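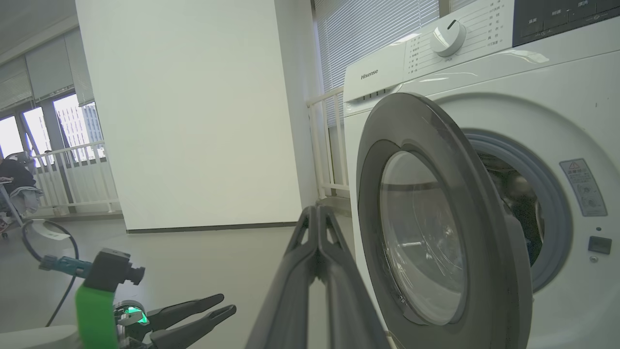 Part-time laundry and linen assistant, Birora guest house, Lornberg

Start: August, or sooner if you can
Hours: 14 a week, split over 2 shifts
Reports to: house manager

We need someone for the linen room. Quick version below, fuller list goes out to anyone who applies.

Birora is a small guest house five minutes up the hill from Lornberg station. Mostly walkers, some wedding parties in summer, a few contractors midweek. Open all year. Linen used to go out to Dalisay but they have stopped doing small accounts so from now on it's all in house, sheets, towels, table linen, the lot.

What you'd be doing
Stripping bags sorted by colour and fabric, stains treated before they go in
Washing, drying, folding. Pressing pillowcases and napkins only, we don't press sheets
Keeping the linen cupboard in order and telling us when stock is low
Mending: buttons, loose hems, nothing fancy
Wiping out door seals and cleaning filters end of every shift, please don't skip this
Writing up the linen book. It is paper. It is staying paper

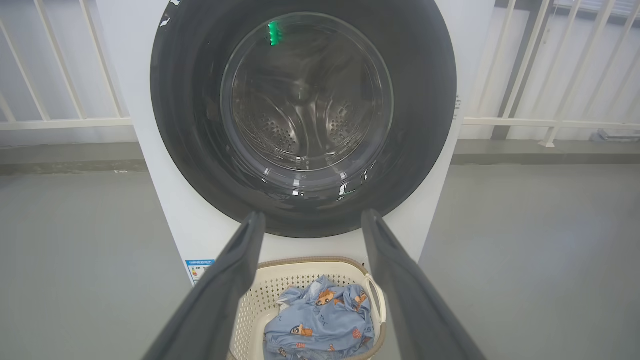
Shifts are Wednesday and one weekend day, which one can be agreed, 9am start. Wednesday is the big changeover so it can't be swapped. There's a half hour paid break, and lunch from the kitchen if you want it.

Who we're after
Someone steady who can get on without being chased. Hotel or care home laundry experience is nice but not needed, we'll show you everything. You do need to be OK with stairs (linen cupboard is on the second floor, no lift) and with lifting full bags. Some of the detergents are scented so think about that if you have asthma or sensitive skin. Gloves provided.

You should be able to read care labels, or be willing to learn them in the first week. We've lost one set of wool blankets already this year and would rather not loose another.

Pay
Paid monthly on the last working day. Rate is on the application form, same for all house staff. Holiday pay on top. Bus pass paid for if you live outside Lornberg. Three month trial, then permanent if we're both happy.

Also looking for
Casual cover for the same job, for holidays and sickness. No set hours. Say "cover" on your form and we'll keep you on the list.

How to apply
Forms from the front desk or ask for one to be posted. No CV needed, but do put down two people we can ring. One can be a neighbour or teacher if you haven't worked before. Staff agency Ciltico is handling kitchen and bar jobs, NOT this one, so please dont send laundry forms to them, they will only get sent back.

We'll ring everyone who applies, either way. Short chat and a look round the linen room, takes half an hour. Evenings possible if you're working days, just write it on the form. Desk is open until 8pm.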